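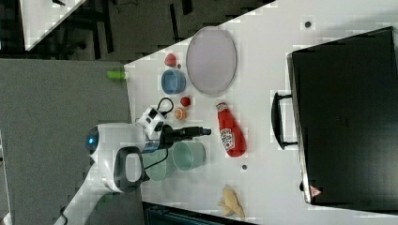

White table with a robot arm and a red ketchup bottle.

Search reviews, teams, hardware
4 Shares
2 Comments

Zosus Cimer wireless mouse review: good sensor, poor software

By Nermin Oral
Wed 9 August

The Cimer is the first wireless mouse from Zosus aimed at tournament players. It replaces the wired Ackroyd, which stays on sale at a lower price. The two share a shell, a button layout and a side grip texture. The sensor, switches and radio are new.

The shell is a low, symmetrical shape with the hump set toward the back. It suits claw and fingertip grips. Players with large hands who rest the full palm on the mouse will find the rear too narrow, as they did on the Ackroyd. There is no creak when the sides are squeezed, and the main buttons have very little side play. The wheel steps are distinct, though the middle click is stiff enough to move the aim point on a low-friction pad.

Polling is set to 1000 Hz out of the box and can be raised to 2000 Hz in the software. I played ranked matches at both settings on the same desktop. Cursor motion was slightly smoother at the higher rate on a fast monitor, and I could not tell the settings apart in a match. Battery drain was easy to notice. At the higher rate the mouse needed a charge after two long evenings, where the default setting lasted most of a week.

Tracking was clean on cloth and on a hard pad. Lift-off distance has a low and a high setting, and the low one cut out reliably when I reset the mouse during wide swipes. I saw no spin-outs. Angle snapping is off by default and should stay off. 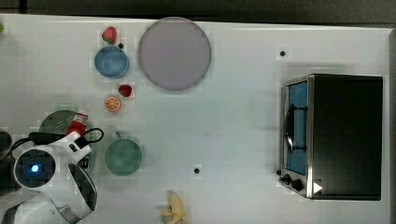

The configuration program is called Ganstead, and it is the weak part of the package. It asks for an account before it will save a profile to the mouse. Macros are lost if the receiver is unplugged during a write. The sensitivity slider skips values when dragged, so it is better to type the number in. Once a profile is stored the program can be removed, and the mouse keeps its settings on another computer — useful for LAN play, where installs are often blocked.

The receiver works best on the supplied extension cable. Plugged into the back of a metal case it dropped input for a moment several times in one session. On the cable, placed next to the pad, it did not.

Clicks are light and a little loud. The left switch on my unit has a shorter travel than the right, and the difference has not changed since I unpacked it.

Ackroyd owners who like the shape and want to lose the cord can buy the Cimer with few worries. Anyone who depends on macros should wait for a firmware update, which Zosus lists for November.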